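Turnell Open Day, Kitchen Simulation Demo
Pre-opening safety and readiness check, with comments
Date of check: 2026-08-13
Station: Demo bay B, the Siseteo coffee task on the big screen, live arm behind the Caldeira barrier
Result: PASS WITH COMMENTS

Comments are the inspector's own. Please answer them in the log and not by shouting across the bay.

SECTION 1. FLOOR AND ACCESS

1.1 Fire exit clear, door opens fully
OK. Door opens fully now. It opened most of the way until the banner stand was moved.

1.2 Cables taped or under ramps
OK after rework. The first attempt used masking tape, which is for painting.

1.3 Visitor numbers
Limit for the bay is 30 at one time. The sign says 100, which is the limit for the whole hall. Cover the sign or replace it. Do not add a zero to ours so that they look friendlier together.

1.4 Barrier around live arm
OK. Gate switch tested, arm stops when the gate opens. Tested again with the gate opened by someone pretending to be seven years old. Arm still stops.

1.5 Emergency stop reachable from presenter's position
FAIL, then OK. The button was on the far side of the snack table. The snack table has been moved. Several people objected to this more strongly than to anything else on the list.

SECTION 2. SCREEN DEMO

2.1 Simulation loads from cold start
OK on second try. Start it well before the doors open and leave it alone.

2.2 Correct scene loaded
OK. Kitchen with the granite counter and orange tile, coffee machine on the left. The March visitors got the warehouse scene by mistake and were very polite about forty minutes of shelving.

2.3 Arm and gripper display properly near the coffee machine 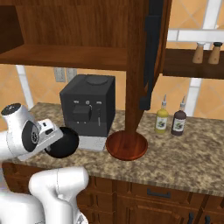 Presenters should stay off the zoom control while the arm is moving. Zooming is fun for the person holding the mouse. For the back row it is a boat trip.

2.4 Camera view gives a clear look at the task
OK with comment. Some of the preset views put a good deal of white arm between the audience and the cabinets. Choose a view before the doors open and write its name on the cue card.

2.5 Cup and saucer view available for the talk

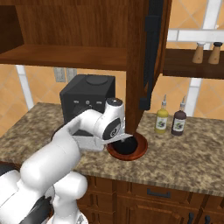
Item 2.5: gripper over the dark cup on its saucer, coffee machine behind the arm.

2.6 Screen clearly labeled as simulation
FAIL. The label is in the bottom corner in gray on gray. At the Cekcombe visit we were asked where the kitchen was and whether it could be rented for parties. Make the label bigger and put it at the top.

2.7 Screen and live arm not linked during public hours
OK. Link is off and the cable has been taken out. The cable is in the inspector's pocket and will stay there.

SECTION 3. POWER AND EQUIPMENT

3.1 Extension cords
One heater found plugged in, rated 2000 watts, under the desk, in August. Removed. The owner may collect it from the office.

3.2 Projector mount
OK. Safety chain fitted and closed.

3.3 Asset tags
Workstation carries tag 1028 and so does the spare monitor. One of them is mistaken. Retag before the next inventory.

3.4 Fans and vents clear
OK. Leaflets removed from top of workstation. It is warm up there and they had begun to curl.

SECTION 4. PRESENTERS

4.1 Script read aloud at least once
Partly. The first half was read aloud. The second half was described as "pretty much the same kind of thing."

4.2 Answer ready for "Can it make me a coffee?"
OK. The agreed answer is no, with directions to the cafe.

4.3 Stop procedure known by all presenters
OK. Each one was asked separately. All gave the same answer, in the same words, with one spelling it out from the card.

ACTIONS BEFORE OPENING
Cover or replace the hall sign (1.3)
Write chosen view on cue card (2.4)
Enlarge simulation label (2.6)
Retag workstation or monitor (3.3)
Finish reading the script (4.1)

Recheck of 1.3 and 2.6 is required before visitors enter the bay. Other items may be closed by the station lead with initials in the log. Legible ones, please.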